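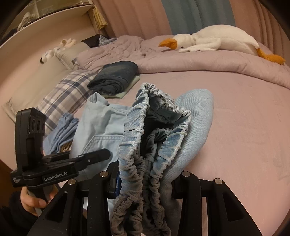 Mending is a hobby for people with free evenings, a reader wrote to me in May, and the rest of us will keep buying the new one because the new one costs less than lunch. The letter went on for two pages and I enjoyed every line of it. The writer had done the math on a pair of kids' pajamas with dead elastic at the ankles: so much for the elastic, so much for the thread, an hour at the kitchen table, against a new pair from the big store out by the highway. The new pair won. I checked the math and I couldn't find a hole in it.

I still think the letter is wrong, and I've been trying all summer to say why.

Let me start with elastic, which I have come to love. I know how that sounds! Elastic is the part of a garment that gives up first. The cloth of a decent pair of sweatpants will last for years, and the seams usually will too, but the waistband goes slack and the whole thing lands in the bag for the thrift store. The thrift store can't sell pants that fall down. So a perfectly good garment, with years of wear left in it, is finished on account of a strip of stretchy stuff as wide as your thumb.

And the fix is so easy. You unpick a short bit of the casing, pin the new elastic to the end of the old one, and pull. The old piece comes out, the new piece goes in behind it, and you stitch the two ends together and close the gap. The first time I did it I laughed out loud in my own kitchen. Forty years old and I had never once been told that the inside of a waistband is a tunnel. I walked around the house looking at all the other tunnels: the hood of a raincoat, the fitted sheet, a shower cap, the cuffs on an old windbreaker.

(One warning. Some waistbands have the elastic sewn straight onto the cloth, with rows of stitching running through it, and those are a different job and a bad one to begin with. Turn the garment inside out and look before you get your hopes up.)

So here's my argument, and it's about school. I think every child should leave sixth grade able to sew on a button, close a split seam, take up a hem, and replace a piece of elastic. I'd put it on the timetable, with a room and a budget and a teacher who is paid to do it. I don't mean an after-school club, and I don't mean a special week in spring. I mean a regular class, for boys and girls alike, that turns up on the report card.

People my parents' age tend to say that we used to have this and it was called home ec. Well, some of us used to have it. When I was at school in Trimell the girls made an apron and the boys made a birdhouse, and by the time I came along even the apron had been cut down to a pillow that you stuffed and glued. Glued! I still have mine. It has split along the glue, and I have never been able to bring myself to sew it up, since I like having the evidence around.

What I want is different from the apron class. The trouble with the apron class was that you made a new thing you didn't need, from a kit, and everyone made the same one. You learned to follow the sheet. Nothing in it told you what to do on a Thursday night when your coat lining has come loose and your hand keeps going down the wrong hole of the sleeve. I would have the kids bring in what's broken at home. Let it be messy, with thirty different problems on thirty desks and the teacher running between them. That's how clothes break, after all, each in its own annoying way.

I've seen it work, or something close to it. The Ondidau branch library, two bus stops from me, runs an open table on Saturdays with a few old machines and a wall of donated thread. It started as a homework room. Somebody left a sewing box in it, and then a teenager used the box to fix a backpack strap, and then the other teenagers wanted their straps done as well. I go when I can. The last time I was there, a boy in a soccer shirt was putting a zipper into a jacket for what he said was the third time, having put it in backward and then upside down, and he was completely absorbed. I've rarely seen a kid that happy over a mistake. He kept holding it up to show people how wrong it was.

There's a real point under that. Most of what children do in school is marked once and then gone. A seam can be picked out and done over, and the cloth mostly forgives you. I can't think of many subjects where a wrong answer costs you ten minutes and a bit of thread, and where you can see for yourself, without asking an adult, whether you've got it right. Pull on it. Does it hold?

Now for money, because my letter writer was right to bring it up and I don't want to slide past it. New clothes are cheap. They are astonishingly cheap, and if you're raising kids on a tight budget then nobody gets to lecture you about where you buy pajamas, least of all me. A beginner who takes an hour over one ankle cuff is losing that hour. But the math in the letter was the math of somebody who had to go out and buy the thread and look up the method and do the job for the first time. All the cost sits at the front. Teach it at eleven and by thirty the same cuff takes as long as one song on the radio, and the elastic comes off a big roll in the drawer that cost next to nothing per foot. The letter compares a store with a full supply line behind it to one tired parent with no training at all. Of course the store wins.

And please look at what the store is selling. I bought a pair of Pletel lounge pants in the spring, mostly out of curiosity, and I was impressed by how soft they were and how badly they were put together. The side seams had hardly any cloth beyond the stitching, so there was nothing to let out and not much to sew back into. The drawstring was for show. You only notice these things once you've had your hands inside a garment, and once you notice, you shop differently. I don't need a label to tell me which shirt will last any more. I turn it inside out, right there in the aisle, and other shoppers give me a wide berth.

I think that may be the best case for the class, better than thrift and better than the landfill (though I care about the landfill). A person who can mend is a harder customer to fool. Give me a whole town of people who turn things inside out and I'd bet on the side seams getting wider.

The objections I take seriously are two. The first is time in the school day, which is a fixed size, and every hobbyist with a newspaper column wants a slice. I can only say that I'd give it 90 minutes every other week and I'd happily take them from standardized test practice. The second is equipment. A class set of machines is expensive to buy and worse to keep running. So skip them! Everything on my list can be done by hand. Needles, thread, small scissors, a few seam rippers, some safety pins, a bag of scrap cloth. I priced a starter set for one classroom and it came in under $200, and that was buying retail, like a fool, without asking anybody's aunt for her button tin first.

As for teachers, there's a tailoring and alterations shop in nearly every shopping strip in this country. Mine is called Tu, a narrow place between a phone repair counter and a bakery, and the knowledge in that one room would stagger you. They can rebuild a coat pocket so well that you'd never find the join. I would love to see shops like that paid properly to train teachers, a few days each summer, and I'd love for the kids to be taken there on a field trip and allowed to look at the wrong side of a wedding dress.

I wrote back to my reader and said most of this, at too great a length. I also offered to do the pajamas. The reply was very polite, and said the pajamas had already gone out with the trash, but there was a fitted sheet that kept pinging off one corner of the mattress, and would I mind telling them what width of elastic to buy. Quarter inch. Get the whole roll.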